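Protent Suture Skills Evenings
Progress report to the Sturkholm Fund, period ending May

We have had a wonderful spring! When you agreed to back these evenings we hoped to fill one room on Wednesday nights. We now fill two, and there is a waiting list for the fall.

Attendance

So far 132 people have come to at least one session, most of them nursing and veterinary students from the Zeltgate campus, plus a good number of rural clinic staff who drive in after work. Between them they have used 241 practice pads. We had budgeted for fewer, so the supplies line is running ahead of plan, but Sakamoto agreed to a lower price on the next order and I expect us to finish the year on budget.

Teaching

Ayane Ebihara rewrote the beginner course over the winter and it is so much better. People now spend the first 45 minutes on needle handling alone, before they tie a single knot. Some grumbled at first (I did too), but the stitches at the end of the night are neater and more evenly spaced, and the instructors spend far less time fixing bad habits. The second session moves on to longer cuts and to cuts running in different directions. 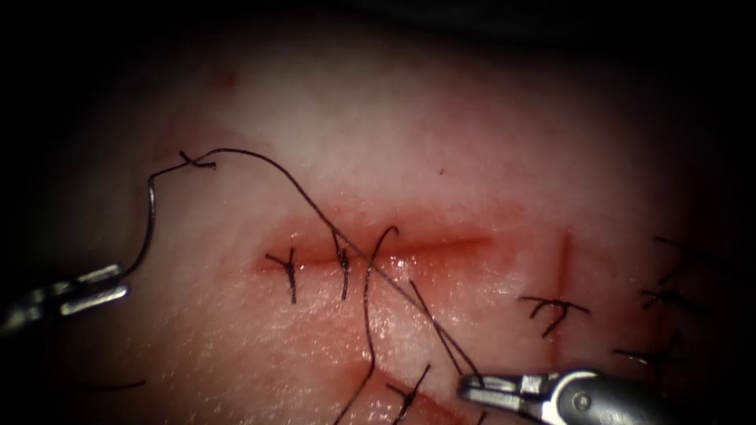
Spending

We have used roughly 100 percent of the supplies money and a little over half of the room rental. Instructor pay is on track. With your okay, I would like to move what is left from printing into supplies, as the handouts are all online now.

Next period

Two new instructors start after the summer break. We are also trying a Saturday morning session for people with night shifts, and Ayane is writing a short refresher for anyone who took the course last year.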